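Foam shape sorter, shapes missing. Worth making replacements?
Toy Repair and Making > Foam, Wood and Odds and Ends
Started by pegandhole, May 8, 2020

pegandhole wrote:
My sister-in-law cleaned out a storage unit and I inherited, without being consulted, a foam shape sorter. Orange slab, red holes, nine spots. The shapes that go in it have scattered to the four winds, apart from a star that looks like a dog had opinions about it. My nephew has been filling the holes with raisins.

Question for the room. Do I buy a second one for parts, or cut new pieces? I have a band saw, a pile of craft foam left from a December project that we don't discuss, and some scrap maple. The foam on the block is firm, more like a yoga block than a couch cushion.

brotgate_bill wrote:
Buy another one. You'll spend a whole weekend on the star alone and then he'll go back to raisins.

Also which version? There are two kinds of orange ones. The old Vorness has a plain cross in the middle row. If yours has a circle in the middle it's a Villar, and those are harder to find parts for.

pegandhole wrote:
Circle in the middle. So, Villar. Wonderful.

mrs_tolerance wrote:
Cut them. I did a full set for the Villar block and I'd do it again, except for the M. I would not do the M again for 400 dollars.

Some advice from the other side:

Start with the hexagon. It's forgiving and it builds false confidence, and you'll need that later.

The pairs and the trio of little round holes are easy if you treat each hole as its own peg. Don't make one piece with three legs. I made one piece with three legs. It went in once and I had to get it out with a butter knife.

Leave more slack than you think. Foam grabs.

Jingyi Xia wrote:
Mostly agree with mrs_tolerance but not on slack. If the pieces drop through without any push, a kid is finished with the toy in ten minutes. A little grip is the whole fun of it. I sand with 200 grit until the piece goes in with one finger and then I stop, even if I want to keep going. Especially if I want to keep going.

I have the same layout here. Also, brotgate_bill has been wrong about Villars before (the ducks thread).

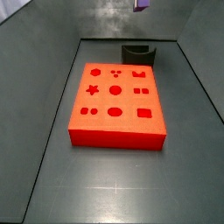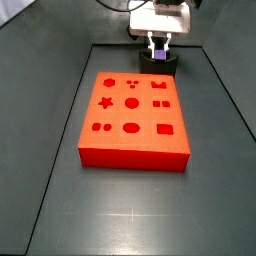
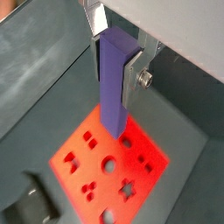

Orange block with the cutouts. The last one is the closeup, with the tall purple piece over it.

brotgate_bill wrote:
I was not wrong about the ducks. The ducks were repainted.

pegandhole wrote:
Same layout as mine, down to the star at the left of the middle row. Thank you, Jingyi. Mine is a lot grubbier and has the word KEVIN on the side in ballpoint. We have no Kevin in the family.

Is the thing at the top right meant to be an M or a crown? I've been calling it the molar.

Jingyi Xia wrote:
I say M. My daughter says crown. I've had this out with her several times and I'm not winning.

mrs_tolerance wrote:
It's whatever you were able to cut. Mine is a castle with subsidence.

Brenda Pilkington wrote:
Crown. And before anybody asks, no relation to the Pilkington puzzle people, I get this every time I post.

Can I put in a word for NOT matching the foam? Everyone is rushing to cut foam pieces and I think it's a mistake. Foam in foam squeaks and sticks, and small people chew it. Maple would be lovely. The weight is nice in the hand and you can see when a corner is off.

I like the purple next to that orange, by the way. If you go with wood, paint it something that fights with the block a bit. Mine were all red to match the holes and you couldn't tell at a glance which ones were filled.

brotgate_bill wrote:
Maple will chew up the edges of the holes. It's a hard corner going into soft foam, over and over. Give it a year and your hexagon is a circle and your circle is a bigger circle.

Brenda Pilkington wrote:
I round the corners over, Bill. I've had a maple set in rotation for three grandchildren and the hexagon is still a hexagon.

brotgate_bill wrote:
Slow grandchildren.

Brenda Pilkington wrote:
Reported.

(Not really. But I thought about it.)

mrs_tolerance wrote:
Back to the original question for a second. Pegandhole, for the star, trace it onto paper from the block itself. Don't print a star off the internet. A printed star is perfectly regular and the one in your block isn't, I promise you, and you'll end up with a piece that fits in one rotation out of five. My nephew called it the mean star.

And make your pieces taller than the block is thick. If they sit flush, little fingers can't pull them back out and you become the person who pulls them out. That's a full-time job with no dental.

pegandhole wrote:
OK. Decision so far: maple, corners rounded over, extra tall, purple because I found half a can of it in the garage. The star from a tracing. Going to cut the molar last and drink something first.

Does anyone know how deep the holes are supposed to go? Mine seem to be full of something at the bottom.

brotgate_bill wrote:
Raisins.

pegandhole wrote:
These predate the raisins.

Jingyi Xia wrote:
Toothpick and a lot of patience. Don't soak it. I soaked one and it took until the next school term to dry out, and it smelled like a canoe.

541 posts in this section. Page 1 of 2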